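Walk-round checklist, arm bench and packing side, Losturstead
June
By Gilang Sinaga
7 min read

Done on the Sunday, before the early crew came in. Volomham wants one of these per bench now, plus comments, so comments are under each item. OK = OK. FIX = ticket's in. TALK = not a ticket, needs people in a room. Sorry for the typing, had to get it finished before startup.

SECTION A – BEFORE POWER

A1. Stop button at operator's side, reachable sitting and standing.
OK standing. FIX sitting. Bench was laid out for somebody on their feet all shift and half the crew now sit, as the job's turned into watching. Button wants to come down and towards the front. Asked for this last time too.

A2. Second stop button, aisle side.
OK. Pressed it, reset it, pressed it again. A stack of flat cartons was leaning on the post. Moved them. They will be back.

A3. Isolator locks off and everyone has own lock and tag.
TALK. Locks yes, tags no. Three people working off one tag with the name scribbled out. When there were only conveyors here you could see who was in the machine. With the arm you can't tell by looking if it's off or just waiting, so the tag matters more than it used to. New tags on order, I'm told.

A4. Work board fixed down, no movement by hand.
OK. Pushed and pulled from the front edge. Solid. Check screws at the front corners weekly, put it on the sheet.

A5. Board surface clean, no splinters, no tape residue.
OK. Wiped down anyway. Please stop sticking notes to it, the glue grabs the pieces and then everyone blames the program.

A6. Clamp and bracket screws on the arm.
OK, all nipped up. Paint marks across the screw heads would let anyone see at a glance if one's turned. FIX, low priority, I'll bring the pen.

A7. Rod straight, tip not chipped.
OK by eye and by rolling a straightedge along it. No gauge on site. Spare rod is in the Yeoh cabinet, bottom drawer, not labeled. Labelled it. (Both spellings are on the drawer now, someone can pick.)

A8. Pieces out of the tub, none damaged, no strays on the floor.
OK after a sweep. One found under the packing bench with a boot mark on it. Binned.

SECTION B – POWER ON, SLOW SPEED

B1. Arm starts slow and stays slow until key is turned.
OK.

B2. Key is held by the shift lead, not left in the switch.
FIX. Left in the switch. Again. I know why, the lead's now looking after two areas and is never here when someone needs full speed. So the key lives in the switch. That's a staffing thing dressed up as a key thing. Ticket's in for the key, the rest is under TALK at the bottom.

B3. Full reach of arm stays inside the marked line.
TALK. It does with the short program. With the long one the elbow swings out past the line on the aisle side – not far, but it's at head height for anyone bending for a carton. Loreo (the supplier) say the line can be redrawn. Redrawing the line eats the walkway. Pick one.

B4. Speed limit in setup matches the number on the card.
FIX. Card says 61, screen says 90. Nobody on shift could say which was right. Set back to 61 until engineering signs for something else. If you change it on the screen, change it on the card, same minute, with initials.

B5. Arm stops on light contact, foam block test.
OK, both sides, and from above. Did the test with the foam, NOT a hand. I have heard the story about the hand. Don't.

B6. Warning light visible from packing.
OK from the first three stations. Blocked from the last one by the new racking. FIX, repeater light wanted.

B7. Start tone audible with the wrapper running.
Not audible. FIX. People with hearing protection in can't hear it at all, and they're the ones closest. Light plus tone, or a light at eye level.

SECTION C – THE PEOPLE PART

This section's new. Volomham added it after the last meeting and to be fair it should of been there from the start.

C1. Everybody on the bench has been shown how to stop, clear and restart.
Stop, yes. Clear, most. Restart, two people. So when it faults on a late shift it sits there until one of those two is found, and the packers get pulled off their stations to do the picking by hand at the arm's pace. Hardest hour of the night, according to everyone I asked. More people trained on restart, please, and paid time to do it, not a lunch.

C2. Hand-picking stations still set up and usable.
TALK. One's been turned into a place to put the label printer. When the arm's down that's where people go. Printer needs a home of its own.

C3. Job rotation happening as agreed.
Sort of. The agreement was a change every 90 minutes between watching, feeding and packing. On paper, yes. On the floor the same people watch, because they are quick at clearing faults and the lead would rather not lose them. The ones packing get more reaching and lifting than before as the easy picks now go to the arm. What's left over for hands is the awkward stuff, heavy stuff, floppy bags. Shoulders. Two people told me shoulders without me asking.

C4. Seating and mat at the watching position.
Mat OK. Stool's the wrong height for the bench, and see A1. Someone's put a folded hi-vis on it. FIX.

C5. Watching position – breaks from the screen.
No break written down anywhere. It's dull work and it's tiring, people said both in the same sentence. Staring at a thing that is nearly always right. One said she used to go home with sore hands and now it's a sore head. Put a short break in the rotation. Costs nothing.

C6. Targets posted, and do they make people hurry near the arm?
TALK. Board by the door says 100 per run. That was the hand-picking target. It's been left up and folks are reaching in to nudge pieces square so the arm doesn't miss and the run doesn't drop under. Saw it done once on my own walk and had it described to me more than once. That's how somebody gets hurt. Take the number down until there's a new one, and the new one has to allow for a proper stop.

C7. Is reaching in while powered recorded as a near miss?
It isn't recorded as anything. Nine near-miss forms on the clipboard since the arm went in, every one of them about cartons in the aisle. Good forms, but I don't believe that's all that happened. People think the form gets the bench taken away, or gets them moved off it. Needs saying out loud by a manager that it doesn't.

C8. New starters – who shows them?
Whoever's closest. Used to be you learned the picks from the person beside you and there's nobody beside you at this bench. Write down a name per shift.

C9. Did anyone lose hours?
Not a safety question but it's on my sheet so I asked. No one's lost hours so far. Casual shifts are thinner on the back half of the week, and that's where the worry is. Wants a straight answer from upstairs, it's coming out in every other conversation. Hard to get folks to report faults on a machine they reckon is after their shift.

SECTION D – HOUSEKEEPING

D1. Aisle clear. See A2. Was clear when I left.
D2. First aid kit in date. OK. Plasters low, topped up.
D3. Eyewash. OK, cap seal intact.
D4. Extinguisher tagged. OK.
D5. Cables off the floor. OK at the bench. FIX at the label printer, see C2, it's running off an extension lead.
D6. Lighting at the bench. OK. Good and even, no complaints.
D7. Log book present and being filled in. Present. Last three pages are initials only, no times. Times please.
D8. Emergency numbers current. FIX. Top one rings a desk that moved to the other building.

TALK LIST, FOR THE MEETING
- Lead covering two areas (B2)
- Line or walkway (B3)
- Tags (A3)
- Where the hand picking goes when the arm's down (C2)
- The number by the door (C6)
- Straight answer on casual hours (C9)

I'd do the number by the door first. It's one sheet of paper and I could have taken it down myself, but then it's me who did it and it goes straight back up.

Rechecks: B4 every shift till the card's sorted. A6 weekly. Everything with a FIX gets looked at on the next walk and if it's still FIX I'm writing it in capitals.

Signed off to run at slow speed, short program only, key with the lead. Long program is NOT signed off until B3 is settled.

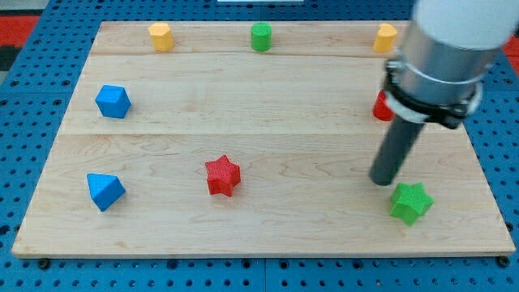
Read all of it, and C3 is bang on for lates as well. Could the rotation sheet go up beside the bench instead of in the office? None of us can see it from where we are, so there's no way to say hang on, I was meant to swap an hour ago. And yes please to restart training, I've asked twice. Would take the stool over the mat if it comes down to money.

Recent in Site Checks
Racking and load signs, Losturstead
Wrapper guard walk-round
Yeoh cabinet: what's in which drawer
Loreo service visit, questions to ask
Manual handling at packing, comments from lates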